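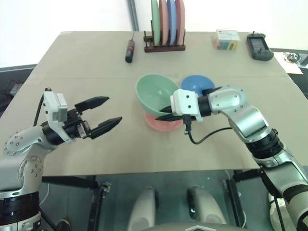

Green, pink and blue bowls on the cardboard, mid-sort.

I've put off writing up my bowl stacking method for ages because, well, it's bowl stacking. But I got so many messages after the pantry post (hello, new people!) asking how I keep the coloured plastic ones from taking over the cupboard that I'm finally doing it. Grab a cuppa.

First, the background. I own far too many plastic bowls. Some are a nesting set from Fosero, some are older Skerholm ones that I've had since my first flat, and the rest wandered in from picnics and never left. None of them were designed to live together, and for years I just shoved them in and shut the door fast. You know the sound.

What you'll need

A big clear table, or a decent bit of floor
Flat cardboard to cover it
A damp cloth and a tea towel
A cupboard shelf you've already emptied (do it first, trust me)

Step 1: Cover the table

I flatten out big moving boxes and lay them edge to edge. It's quieter than a bare tabletop, nothing skids, and you can scribble on it if you like to plan things out. I've tried an old sheet and it bunched up every time I dragged something across it - cardboard wins. Don't bother taping the join.

Step 2: Get everything out

Yes, everything. The one in the laundry with pegs in it counts too. Tip them all onto the table and don't try to be neat about it yet. Mine always land half on top of each other and that's fine.

Step 3: Find your base bowl

The base is the widest, steadiest bowl you've got, and every other bowl in the stack is going to sit inside it. Test it by pressing down on one side of the rim with a finger. If it tips easily, it's not your base. My shelf has 3 stacks, so I pick a base for each, but if you're a normal person with a normal number of bowls you'll probably only need one.
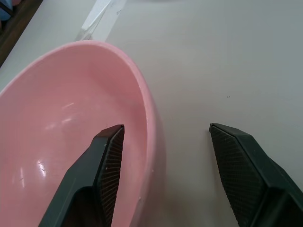 Plastic bowls need a proper once-over before they go in a stack, and I do it with the bowl empty and near a window or under a good lamp. Run your thumb right round the rim, then tilt the bowl and look at the inside wall. Shiny plastic can fool you: those pale smears of light on the inside of the pink one are only glare, but from across the table I'd have gone at them with the cloth. If a mark slides about when you tilt the bowl, it's a reflection. If it stays put, give it a wipe. Little scuffs on the outside don't bother me at all.

Step 4: Nest by size, then by colour

Size first, always. Turn each bowl the right way up, then lower the next one down into it and let go. Don't push! Pushing is how you end up with two bowls stuck together and a butter knife in your hand. If one sits crooked, it belongs in another stack.

Colour is just for fun, but I like pink with green. Blue goes wherever there's room.

Step 5: Back on the shelf

Heaviest stack at the back, everyday one at the front. Shallow dishes get their own pile beside the bowls, and lids stand upright in an old Drimar loaf tin.

I'll do the lids properly in June, when I've worked up the courage to open that drawer.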